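Thread – semester abroad, language stuff, typing this on the bus into Cerkport so bear with me. 1/ whatever

**1. The bakery**

First week in Ferkville I had one sentence ready. Practiced it in the shower. "Good morning, two rolls please." Woman behind the counter asks me something back and I just say yes. Got two rolls, a custard thing and a loyalty card. Still use the card. 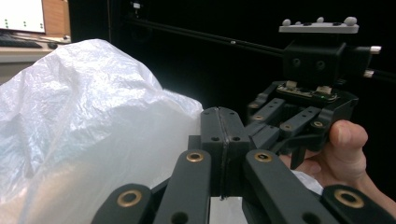

**2. The placement test**

159 students in one hall, 45 minutes, mostly grammar. I can fill in verb endings all day. So they put me in upper intermediate, where everybody was already arguing about rent control and I couldn't ask where the bathroom was. Moved down after four classes. Best decison I made all term.

**3. Host family**

My host mom Soledad Espinoza has no English and no interest in any. Dinner at nine every night, TV off. First two weeks I mostly pointed at stuff. She'd say the word, I'd say it back, she'd say it again slower. By week five I was telling her about my day – badly, all present tense. "Yesterday I go to class. Tomorrow I go to class." She fixed maybe one mistake per meal and let the rest slide.

**4. The group problem**

There were 41 of us on the program and we moved around like a school of fish. Same cafe, same table, all English. If one person could order for everyone then that person ordered for everyone. Usually Oda Berge – her third language, which was embarrasing for the rest of us. She finally quit doing it in March. Said order your own soup.

I ordered my own soup. It was tripe. Ate most of it.

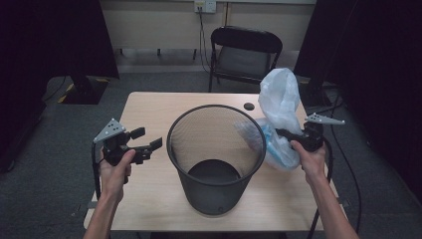

and after that I started going to lunch alone twice a week, which sounds sad and kind of was at first. But you can't hide behind anyone. The guy at the lunch counter by the ferry dock started asking what I was studying, where I was from, did I have brothers. Same five questions from everybody, so you get good at those five answers pretty fast. Then someone asks a sixth and you're dead.

**5. Phone calls**

Still the worst. No face, no hands. Had to call the clinic to move an appointment and wrote out the whole thing on paper, both sides of the conversation. The receptionist did not follow my script. I got an appointment. Wrong month.

**6. Flashcards**

I ended the term with 387 cards. Could use half of them, tops. The ones that stuck were all words I'd needed and didn't have. Drain. Stapler. Receipt. Blister. I will never forget the word for blister, I walked around a pharmacy in Drustdale for ten minutes with one shoe half off.

The ones from the textbook list (harvest, chess, ambassador) gone in a week.

**7. Exchange partners**

The program matched us with local students who wanted English. Mine was Fermín Aravena. Rule was half an hour each, timer on the table. We broke the rule constantly, always in favor of English because mine's obviously better than my anything else and it was just easier. If you do this – keep the timer. Really. I lost probably half my practice to being polite.

Switched to walking instead of sitting in the last month. No timer but his turn on the way out along the harbor, mine on the way back. Worked way better, you can't just stop halfway home.

**8. What I'd tell anyone leaving in the fall**

Get the homestay, not the dorm, even if the bus is longer. Learn numbers cold, like prices and times and bus numbers, before anything fancy. Learn "can you say that again" and two backup versions of it. Don't sit with the same people at lunch. Take the lower class.

Also bring a real raincoat, unrelated.
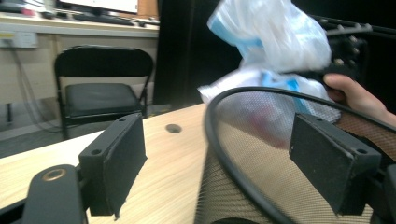
Spyros Stamatopoulos: Disagree on the lower class. I stayed in upper intermediate at Cadwaladr, understood nothing until midterms, then it sort of caught up all at once. Wouldn't have pushed myself otherwise.

**9.** ok fair, Spyros. Did you have people at home to talk to though? I think if you're getting hours at dinner every night the class level matters less. I was drowning in both places at once. Different if only one of them is drowning you.

**10.** Few people asking about the homestay form – fill it out early, the ones near the bus line go first. Put "no English at home" in the comments box, there isn't a checkbox for it. My stop, more tonight if I remeber.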